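Cedbridge game night is coming back, and it needs your old card tables

28 April 2023

If you've walked past the old Wasilewska building on the corner lately and wondered why there are chairs stacked in the window, I've got good news. The monthly game night is starting up again next month, and I for one have been waiting since December!

For anyone new in town, this used to happen upstairs at the library until the room got turned into offices. People brought whatever they had – checkers, rummy, dominoes, that long train game with the tiny plastic cars – and stayed until somebody flicked the lights. I went for the pie the first time, if I'm being truthful, and kept going for the cribbage.

Lena Śliwiński is the one who got it moving again. She talked the landlord into letting the group use the ground floor for free through the summer, and she's been collecting games in her garage ever since. "I have 40 board games and I think most of them even have their dice," she told me over the phone. She's short on tables, though. There's room for 20 players right now, and she'd love to double that before the fall. 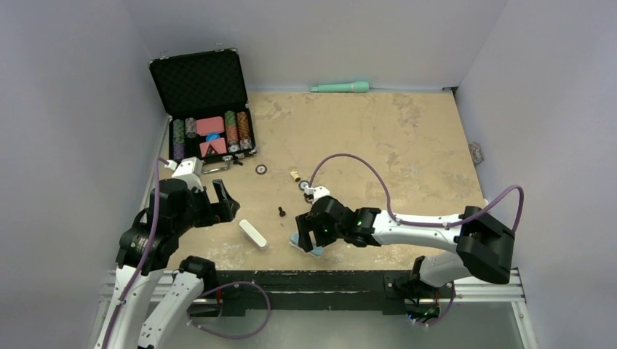
An open poker chip case on a tan work surface.

Poker will be on the menu too, which got a few raised eyebrows at the hardware store when I brought it up. Relax, folks, it's chips only and no cash changes hands. Whoever has the tallest stack at closing time picks the snacks for the next month, and I already know I'm going to end up with somebody else's idea of trail mix.

Kids are welcome until eight and there'll be a corner set aside for them with the easy stuff. Coffee is on the house, and the bakery is sending over whatever pie is left at the end of the day (please let it be the cherry). You don't need to sign up or bring a partner. Lena likes to mix up the tables anyway, so you might get seated with your dentist. I did once, and he cheats at Go Fish.

Got a folding table or a deck of cards you can spare? Drop it off at the side door any afternoon after three, and please tape the game boxes shut first. She's spent enough evenings picking Scrabble tiles out of her trunk.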